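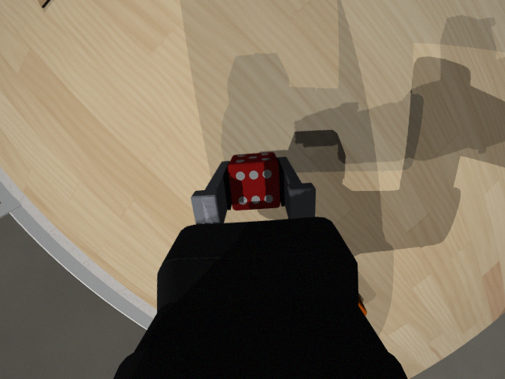

Open day notes, August

Ran the two-arm tabletop demo in the Worku room. Simulation only this year, on the big screen, with the leader handles on the bench for visitors to drive. Doors at 10 am, Lernen group first, then the general public, then the people from Dosteo late in the afternoon.

Setup

Scene build 229, the tiled room with the wooden table. Skaltard viewer on the left monitor, wrist views on the right. Launched from the clean branch. I had meant to use the newer build but it was dropping the contact sounds, and the Lernen kids like the sounds.

First start failed with the licence server timing out. Restarted the machine and it came up on the second go. Write the licence address on the card taped to the bench, it's still the old one.

Gripper force limit was left at the training value, which is too gentle for someone who has never held the handles. They close halfway, lift, and the thing slides out. Raised it a notch after the first few visitors and left it there for the day.

Morning

The task was pick up a small object, carry it, put it down somewhere else on the table. Most visitors went for the red one. Pip textures hold up well close in, even on the projector. Someone asked whether you could roll it. You can, sort of – open the fingers a little way up and it tumbles and settles. The settling is too quick for my taste, so friction or restitution needs a look. Logged it as a ticket.

Common trouble was drift. People look at the room view, forget the arm is still following the handle, and wander off the side of the table. The wrist view then gives them nothing but floor.
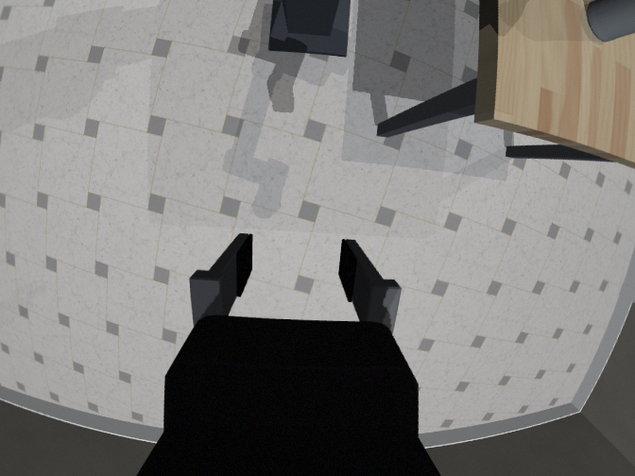 With the fingers open and nothing between them but tiles, beginners have very little to steer by. The corner of the table is the best cue if they can find it, and I ended up telling each person to look for the wood and come back towards it slowly. A soft boundary on the workspace would save a lot of talking. We had one in the spring build and took it out for the data collection, where the operators hated it.

Shadows came up more than I expected. A few adults asked if they could be switched off. Tried it once and their placing got worse, so back on they went. The shadow under the gripper seems to be what people use for height, at least when they're on the room view.

Lunch was late. The power board under the bench tripped at 1 pm with the coffee urn plugged into it. Urn now goes on the wall outlet by the door, please leave it there.

Afternoon

Dosteo wanted numbers. Gave them the size of the set recorded so far, 3672 episodes, and said that 400 of those are held back for testing. They asked about mixed lighting and about clutter. Showed them the fuller table with the cubes, the bottle and the multimeter and let them drive. Their engineer wanted to do the bottle with both arms and got it into the air on the third attempt, then let go too early. Reset takes long enough that you lose the conversation while you wait, so bind reset to the foot pedal for next time.

They'd also like to see the brown board used for something. Fair point. Stacking a cube on it would be a simple first task, and scoring is easy with a flat target. 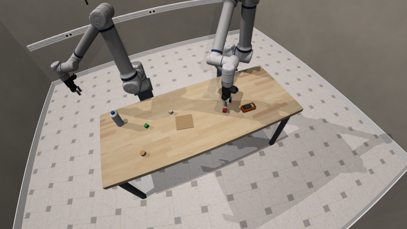

To do

Put the soft boundary back as an option, off by default.
Fix the licence address on the card.
Check restitution on the die.
Reset on the foot pedal.
Save the raised force limit as a separate visitor profile, so it doesn't get into the training config.
Write up the board task and send it to Dosteo with the scoring rule.
Return the borrowed projector cable to Lernen – it's in the grey drawer.

Packed up at 5 pm. Logs from the day are on the shared drive under open day, room view and both wrist views. The left wrist log has a gap over lunch from the power trip.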